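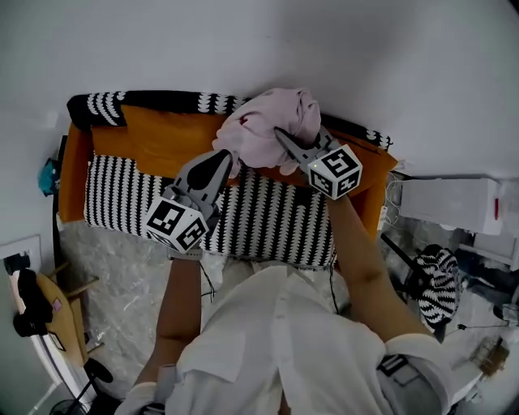
**kodikara_dish** wrote:

What exposure length should I use for stacking a faint comet if I don't want the nucleus to smear?

**ridgeline656** wrote:

Divide your pixel scale by the comet's apparent motion and stay under the result. At 2 arcseconds per pixel and a motion of 3 arcseconds per minute, that gives 40 seconds. Then align the subs on the nucleus.

**kodikara_dish** wrote:

Thanks. My mount is a Trurden equatorial, unguided. Polar alignment is decent but I see drift in anything past a minute. I've been shooting 20-second subs from Kinddale and the read noise is obvious in the stack.

**palecoma** wrote:

I'd go longer than the formula. One pixel of motion is well below the seeing disk at most sites. Two pixels of trailing on a diffuse coma can't be detected after stacking, and you get fewer files to calibrate.

**ridgeline656** wrote:

It can be detected if the goal is astrometry. The centroid shifts toward wherever the coma is brighter, and a trailed core makes the fit worse. For a pretty picture, fine.

**palecoma** wrote:

He said stacking, not astrometry. Even for astrometry you report mid-exposure time and a symmetric trail averages out.

**ridgeline656** wrote:

A symmetric trail does. Passing cloud or a guiding bump makes it asymmetric. I've had residuals go up for exactly that reason at Revham in January.

**tailward** wrote:

Check the sky background before arguing about trailing. If the background noise in one sub is well above read noise, longer subs gain nearly nothing. From a suburban site you may already be there at 30 seconds. Also dither, or the comet alignment will drag your hot pixels into streaks.

**kodikara_dish** wrote:

No dithering so far, which explains the streaks. Background is low here. I'll try 40 seconds with dithering and run the stack twice, once on the stars and once on the nucleus.

**tailward** wrote:

Use sigma rejection on the nucleus stack. It needs a good number of subs to remove star trails cleanly.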